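Rolodcombe Community Boards > House and Home > Wood and Furniture

Thread: Oiling a pale wood worktop - how many coats before it stops drinking it?

fenwick_lane
Posted 03/07/2020
I bought a secondhand table for the back room, pale wood, made up of strips like a butcher's block. The seller had sanded it and left it bare. I have put two coats of Danish oil on so far and it still looks patchy when the light comes in from the side. Some strips have gone darker and some look as though I never touched them.

The tin says 3 coats. A man in the shop said five or six. I don't want it to go orange, as I like it pale. Should I carry on with the same stuff or stop and use something else?

It will be used for sewing, homework and the odd meal. No hot pans.

Mutero
Patchy after two is normal. Each strip comes from a different bit of tree and they take it up differently. Do the third, leave it overnight, then look at it again in the morning.

How long are you leaving between coats?

fenwick_lane
The first was left 24 hours. The second I did the same evening as I was impatient.

Mutero
Leave it a full day each time then. And wipe off everything that sits on top after ten minutes or so. If you leave it, it goes tacky and you'll be picking fluff out of it for a month.

Grutance
I'd disagree with using Danish oil at all if you want it pale. It yellows. Ours was lovely for the first year and now looks like a pub table. Hardwax oil in a "raw" or "natural" finish has a little white in it that stops that happening. It costs more, but you only need two thin coats.

You can't put it straight over what you've done though. Sand back with 120, then 150.

Mutero
Sanding back a table that has had two coats is a lot of work to save a bit of yellow. All wood yellows if it's near a window, oil or no oil.

Grutance
Not to that extent. I had a spare board from the same batch in the cupboard and another on the wall and the oiled one was far darker after a year, both out of the light most of the time.

Joris Verstraete
We have pale tops where I work and we went for the hardwax in the end. They get leaned on and have parts dragged over them every day. Last recoat was in June of last year. We did one top with Danish oil as a trial and it marked more easily with water. Mugs mostly.

It does scratch. Fine scratches you only see if you get down level with it. I rub those out with a grey pad and put a spot of oil on, you don't have to do the whole top.

Pale wood:
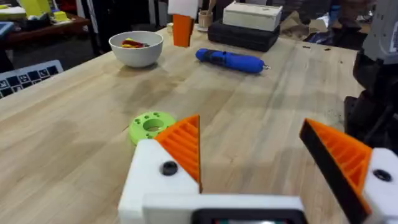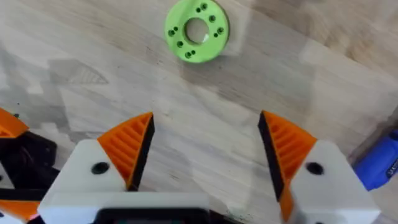
One thing I would say is to put it on far thinner than you think. I used a white pad and a tablespoon of oil did nearly half a top. Too thick and it dries shiny in places and dull in others, and then you really will have patches.

Also do the underside. One coat is enough. If you only seal the top, the damp gets in from below and the whole thing can cup. I've seen one lift at the corners until it rocked.

fenwick_lane
I hadn't thought about the underside at all. It is screwed to the frame so I'd have to take it off. Is one coat of the Danish all right under there, seeing as I have most of a tin left?

Joris Verstraete
Yes, fine. It won't be seen. Check the screw holes in the frame while it's off. They should be slots or a bit oversized so the top can move. If it's screwed tight through round holes it may split in winter when the heating goes on.

Kütt
Has anyone used plain mineral oil? It's what I put on my chopping boards and it doesn't change the colour much. Cheap as well.

Mutero
It never sets, so it's fine on a board you wash and redo. On a table with homework and fabric on it you'd get oil marks on everything. I wouldn't.

Kütt
Fair enough. I do mine every few weeks so I see the point.

Doğukan Toprak
I fit kitchens and I'm with Grutance on the finish but with Mutero on the sanding. Before you do anything drastic, try a square on the underside. Sand a patch the size of a saucer, put the hardwax on, let it dry properly and hold it up near the window. If you like it more than the top, do the work. If you can't tell the difference, put on your third coat and leave it.

And please lay the oily rags out flat outside to dry, or put them in a tin of water. Don't screw them up in the bin. They can heat up and catch fire by themselves. I know someone who lost a shed.

fenwick_lane
The rags are in a carrier bag in the porch. Going to move them now.

Grutance
Good idea about the test patch. Use the same grit you'd use on the top or it won't be a fair comparison. Coarser sanding takes more oil and comes out darker.

fenwick_lane
Rags are spread out on the wall. The top is coming off this weekend if my brother can help me lift it. I'll do a patch of each underneath and let you know which I go for. Does the hardwax come in small tins, or do I have to buy the big one?

Doğukan Toprak
You can get sample sachets for a couple of pounds. One is plenty for a patch. Stir it well, the white sinks to the bottom.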